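4.2 Soft bags and their closures

Hard containers behave much the same from one day to the next, and the boxes and jars in Section 4.1 gave us little trouble once we had settled on names for their parts. Bags are another matter, and we have come to enjoy them for exactly that reason. A fabric bag has a front only when it has been put down in a certain way, its corners wander, and the opening that was at the top while somebody carried it may well be facing the wall by the time it reaches the table. Anyone who has hunted for house keys at the bottom of a tote will know what we mean.

We began, as Lacerda and Pärn did in their Carkby study, with the bag lying closed on a plain surface. We kept their practice of writing a few words about the resting shape before anyone says a thing about pockets or zippers, and we recommend it warmly. It slows the annotator down — in a good way — and it keeps the word "open" from being used too early, when what is meant is only that the cloth has sagged.

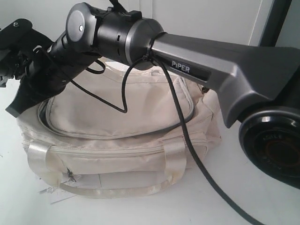

Figure 6a. Cream-colored fabric bag on the white tabletop.

For each bag our annotators filled in a short sheet with 4 headings: body, pockets, closures, and attachments. The body heading covers the large panels and whatever can be said of their softness from looking alone. We asked for ordinary words such as "creased," "puckered," or "padded," and we left out fiber names altogether, having found in the January pilot at Drindwood that two people would happily argue over cotton and canvas for the better part of a morning. Jairo Palomino, who drew up the first version of the sheet, had wanted a separate heading for linings. We folded it into pockets in the end, though he may yet be proved right, as a dark lining inside a pale bag is often the clearest sign that a pocket stands open at all.

Pockets were harder than we had expected. On a flat pattern a pocket is a tidy rectangle, but on a filled or rumpled bag its edge becomes a curve, and the front panel can billow out until it looks like a part of the body in its own right. We settled on a rule suggested by Aslı Kırmızıgül: follow the zipper tape first, then the seam or piping, and only then decide where the panel ends. A pocket is recorded as closed, partly open, or open. "Partly open" needs a visible gap, however small, and the annotator is asked not to guess at what might be inside it. Small metal pieces hooked through a pull, such as a ring or a few links of chain, go under attachments, even where they plainly help a person get hold of the zipper.
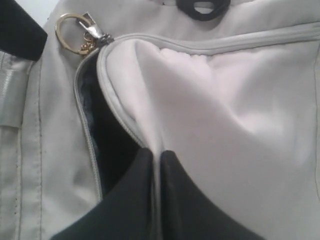 4.3 Naming the parts of a zipper

Everyday language is generous with the word "zipper." People use it for the teeth, for the little piece that travels along them, for the tab one pinches, and for the whole closure together, and they are seldom misunderstood. On our sheets, though, it caused more disagreement than any other word, so we split it up. The slider is the piece that sits on the teeth. The pull is whatever hangs from the slider to be held, and the link, where there is one, joins the two. Tape is the strip on which the teeth are set.

The distinction between slider and pull matters most when the pull hangs at an angle to the zipper. In Figure 6b the slider sits at the lower end of the exposed dark strip, while the link leads down and to the right, and the pull continues from there, so that a single mark for "zipper position" could fairly be placed in more than one spot. We ask for the slider every time. Cloth flaps that run beside the teeth get their own line, with a note on which side they fall.

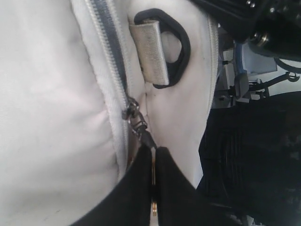 Figure 6b. Slider, connecting link, and pull, with the cream-colored teeth and the off-white flap to their left.

Orhun Öztürkmen has pointed out to us that our terms come from dressmaking and may sit oddly with people who repair luggage, for whom a pull is sometimes a puller and a slider a runner. We have kept a list of these alternatives with the annotation sheet and treat them as equal to ours when comparing answers.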